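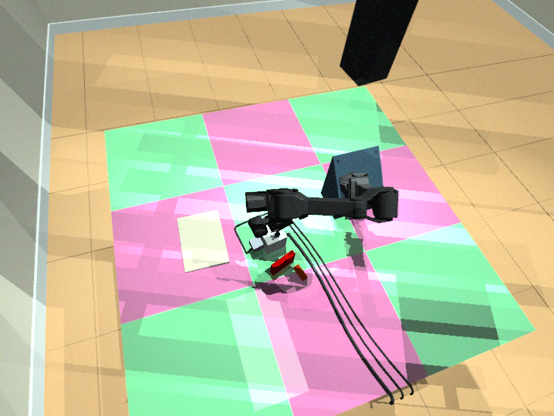 Rohani Gunawan says she never thought about floors until she had to choose one. Everything else in a room can be moved or painted over in an afternoon, she told the students at Clerdale, but a floor has to be lived with, and most people pick it from a sample the size of a playing card.

Chapter 9
Floor Coverings and Finishes

In the last chapter we looked at what lies under a finished floor: the joists or slab, the subfloor, and the underlayment. This chapter deals with the part people walk on. It covers hard finishes such as tile, stone, and wood, and then soft and resilient coverings such as carpet, cork, rubber, and sheet goods. Loose coverings, including mats and area rugs, have their own section at the end.

A floor finish does several jobs at once. It takes wear from shoes and furniture. It affects how much sound passes to the room below, how warm the room feels in February, and how easy it is to slip. It also reflects light. A glossy surface can brighten a dark hallway, but it also shows scratches sooner and can cause glare beside a large window.

9.1 Starting with Use

Before comparing products, write down how the room is used. Who walks through it, and in what kind of shoes? Does water reach the floor every day, once in a while, or hardly ever? Will heavy items be rolled across it? A dentist's waiting room and a bedroom may be the same size and need very different floors.

Traffic is seldom even. In most buildings the wear gathers in narrow paths — from the door to the desk, from the sink to the stove — and the rest of the floor stays close to new. The Coughlan Library replaced the carpet in its reading room after 11 years. When the old carpet came up, the part under the shelves still had its original color. The building now uses carpet tiles, and the staff keep a stock of spares for the main aisle.

9.2 Joints and Layout

Any floor made of separate units has joints. With ceramic tile the joints are filled with grout, and their width depends partly on how much the tiles vary in size. Large tiles mean fewer joints to clean, but they need a flatter base. A low spot that would go unnoticed under small tiles can leave the edge of a large one standing above its neighbor. This fault is called lippage.

Layout is usually worked out from the center of the room so that cut tiles on opposite walls match. Dry-lay 2 rows, one in each direction, before mixing any adhesive. If the last tile in either row comes out as a thin strip, shift the starting point by half a tile and try again.

9.3 Cost

The price per square foot is only part of the cost. Removal of the old floor, leveling, trim, and later upkeep should all be added. In the Adari Street project, described in the case study, the owners had set aside around $3,000 for leveling and spent less than half of it. Read the case study now, then list the costs that would have been missed if the owners had looked only at the material price. Keep your list for the exercise in Section 9.6.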